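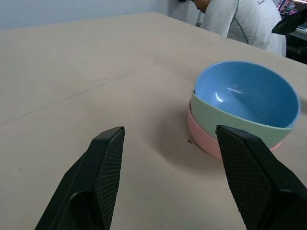

By Aivar Eglītis
Wednesday, October 25, 2023

The fault first showed up in March, on a bowl. The arm at Hivenex had been told to close on the rim of the top bowl in a nested stack, lift it clear and set it to one side. It closed, it lifted, and the whole stack came up with it. Two seconds later the lower bowls dropped back on the table and one of them rolled onto the floor.

Plastic bowls don't break, so the run was logged as a failed pick and the arm went on to the next one. It took most of a month for anyone to look at what the gripper had been doing at the moment of contact.

Hivenex tests software for kitchen and cafeteria robots. Its customers want machines that can clear, sort and stack tableware, and nested bowls are a standard part of the work. They are harder than they look. The walls are thin, the rims sit close together, and a finger that goes in a few millimeters too deep will catch two rims instead of one.

The control program, which the team calls Skadov, is supposed to deal with that. It watches the force on the fingers as they close. If the force climbs too fast, the fingers open, the arm backs up and the pick is tried again from slightly higher.

In the spring test series the arm made 689 picks. The log recorded 675 of them as normal. Of the remaining 14, one was a power cut. The other 13 were double picks like the first, and in each of them the force had gone past the limit and the fingers had stayed shut.

Lapiņa, the engineer who went through the files, started with the grip pads. Worn pads slip, and a slipping finger can give a strange force reading. She changed both pads and ran the stack again. The fault came back the same afternoon.

She then looked at timing. The force reading and the wrist camera shared one data line, and when the camera sent a large image the force reading had to wait. The delay was usually too short to matter. In the bad runs it reached 200 milliseconds. By the time Skadov learned that the fingers were pressing too hard, they had finished closing and the lift had begun. Once a lift began, the program stopped checking.

That last part worried the team more than the delay did. A late reading can be fixed with a second cable, and it was. But a program that stops checking force during a lift will do so whatever is between the fingers, including a hand.

The arm at Hivenex is a small one, and people work at desks close to the table. No one was hurt. Even so, the lab stopped all runs for nine days while the lift routine was rewritten. The new version checks force from first contact to release. If a reading arrives late, the arm treats it as a fault and holds still until someone clears it.

The change has a cost. The arm now stops more often, sometimes for no reason that anyone can find, and a session that used to take a morning can run past lunch. Mulluda, a catering supplier that had planned to try the system this fall, has moved its trial to next year.

Lapiņa has kept the 13 bad runs as a test set. Every new version of Skadov has to handle the recorded delays from those files before it is allowed to move the arm. Two versions have failed so far, both on the run from March.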